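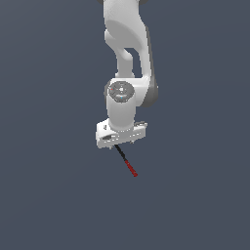 White arm, slate background, render.

November, Saturday, just gone four in the afternoon

Print room to myself all day, so I finally had a proper go at the Murakami banners. For anyone picking this up on Monday: they want six roll-up panels for the trade show plus a slide template that matches, and the slides and the panels have to look like they came off the same shelf. At the moment they very much don't!

The trouble is the teal. On screen in the PowerPoint file it's a lovely deep thing, nearly petrol. Printed on the Eltance film with the settings we've used all year, it goes towards green and a bit chalky. I ran the first strip this morning and thought I'd loaded the wrong profile (I hadn't, I checked twice, then checked the one on the other machine as well in case they'd been swapped).

So, test strips. I ended up doing 13 of them, all cut narrow from the end of the old roll, all labelled on the back in pencil. Strips 1 to 4 are just me nudging the cyan up and the yellow down and getting nowhere. Strip 5 I dropped on the floor and stood on. From 6 onwards I left the colour mix alone and changed the heat and the number of passes, and that's where it got interesting. More passes gives a much denser teal and the chalkiness mostly goes. It also takes forever, and the white lettering fills in slightly at the edges, so the small print at the foot of the panel starts looking a bit swollen.

Strip 11 is the one I like. Strip 12 is darker and Kanako Honda will probably prefer it, as she always wants more ink than I do – please both look at them by the window and not under the tubes.

Template side. I rebuilt the master slides from scratch, as the old file had 118 layouts in it, most of them copies of copies with names like "Title 2 new FINAL b". I've kept the ones they use and binned the rest, with the original saved in the Murakami folder under "old" in case they shout. Title, section break, text with picture left, text with picture right, full-width picture, table, closing slide. The logo now lives on the master, where they can't drag it about by accident. Their fonts are still not embedding properly on my laptop but are fine on the print room computer. No idea why. I've asked for the font files again.

File size went from 308 MB to something you can email, which cheered me up no end. Nearly all of it was one background picture pasted in at poster size on every single layout. 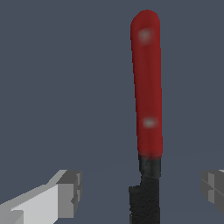
Upright knife with a red handle (also a render).

Panel layout next. I've moved the headline up by a hand's width from where the client had it. At the show there'll be a table in front of at least two of the panels, and anything in the lower third is going to be hidden behind leaflets and people's bags. They've not agreed to this yet! I've saved both versions, and the low one is called "client position" so we don't send it to print by mistake.

Bleed at the foot: the Nokow stands swallow more of the panel than the drawing says they do. I pulled one right up and marked where the film disappears into the base, then drew that as a guide on its own layer. Please leave that layer on while you're working and switch it off before you export. I forgot, and strip 9 has a pink line straight through it.

Laminate – I tried the matt Fluten on half of strip 11 and left the other half bare. Matt takes the glare off nicely but knocks the teal back a touch, so if we go matt then perhaps Kanako's darker one is right after all. Grr. I've put both halves on the drying rack with a note.

Still to do: get an answer on the headline, chase the fonts, one full-length panel at the slow setting to see if the colour holds from top to bottom, and order more film. The cutter blade wants changing too, it was dragging on the last few strips and leaving a furry edge. New ones are in the drawer under the guillotine.

Heaters off at five, printer left on standby, strips clipped together on the wall board by the door.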